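3.2 Storing cables in lidded boxes

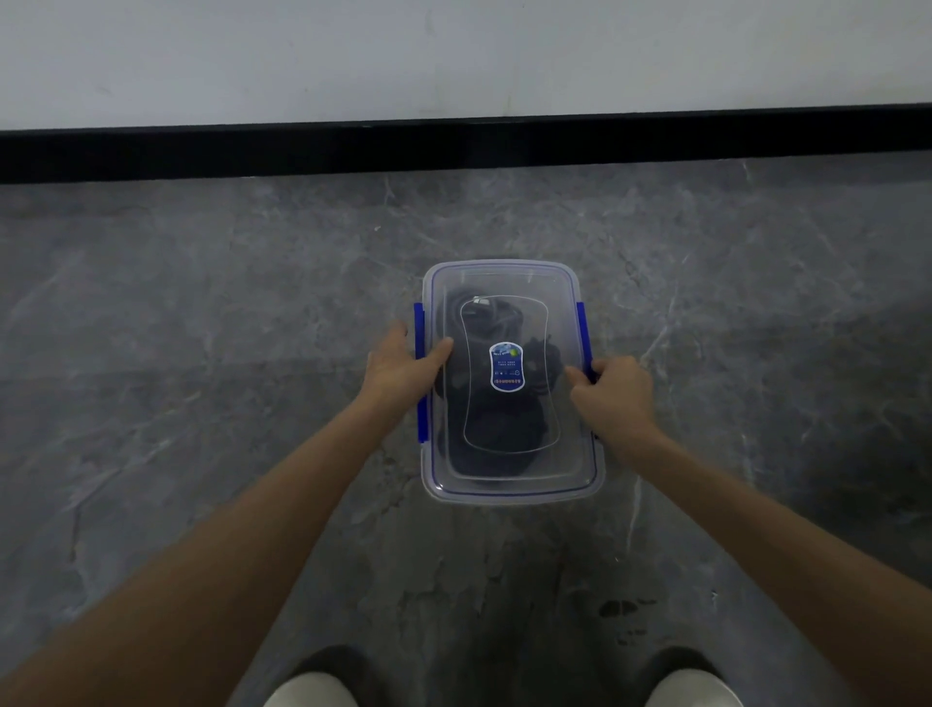 Participants in the Jerham homes were asked to put away 28 household items, and cables took the longest. Most people coiled the cable first and chose a box afterward. A clear box with a latching lid (Figure 2) was preferred over a drawer or a bag, mainly for finding things again later.

Figure 2. Coiled dark cable in a clear plastic container with blue latches.

Coils tended to spring open before the lid was on, and 16 participants pressed the loops down with one hand while closing the latches with the other. Blöndal and Juhl report the same habit in their Jorkcombe interviews. Labeling was rare, even among people who owned up to 40 boxes.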